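Traltard drawing group returns in new room

March 25, 2019

The Traltard drawing group will meet again from next week after a break that began in November. Sessions will be held in the Mandagi Hall and last two hours, with places for 24 people.

Chepkoech Rugemalira, who runs the group, said large sheets of white paper would be provided - pens and pencils should be brought from home.

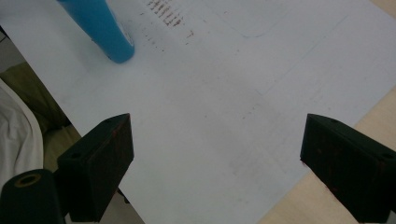 Fees and booking

Each session costs £5, payable at the door. A grant of £200 from Polix has covered the hire of the hall until the summer. Places can be booked at the library desk.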